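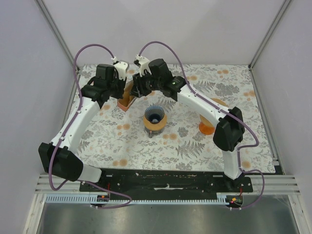 **Ticket 4470: Booking calendar shows wrong day for evening slots**

Opened by: Reshma Rampersad
Assigned to: Jacobus Dlamini
Status: Resolved
Priority: 3

**Reported, 26th September**

Evening bookings in Villance show up one day late on the shared calendar. Morning bookings are fine. The confirmation email has the right day. Two people at Washolm missed their slots last week. I cleared the browser cache and tried a second laptop, same result.

**Jacobus**

Reproduced. Anything starting at 8 p.m. or later moves to the next day. The database entry is correct, so the fault is in the calendar feed.

Can you tell me which time zone is set under Account > Region?

**Reshma**

It says UTC. I never touched it. Ernő Medve set up the account in May.

**Jacobus**

UTC is the default if the field is left blank at setup. You are 4 hours behind that, which matches the cutoff. Steps:

1. Change Region to Eastern and save.
2. Go to Feeds and click Rebuild. It can take up to 44 minutes.
3. Remove the old calendar subscription and add it again with the new link.

Don't skip step 3. The old link keeps serving the cached copy.

**Reshma**

Did 1 and 2. New bookings look right. The old ones are still a day off for Sinéad, but not for me.

**Jacobus**

Is Sinéad on the new link?

**Reshma**

No, she was still on the old one. She switched and they moved back to the right day. Zodwa Ngcobo checked the Washolm list against the emails and everything matches.

**Jacobus**

Good. I turned off the old link at 2:15. Anyone still subscribed to it will get a "feed not found" error and needs the new one from the Feeds page.

Separate request filed to make Region a required field at setup. Closing this one.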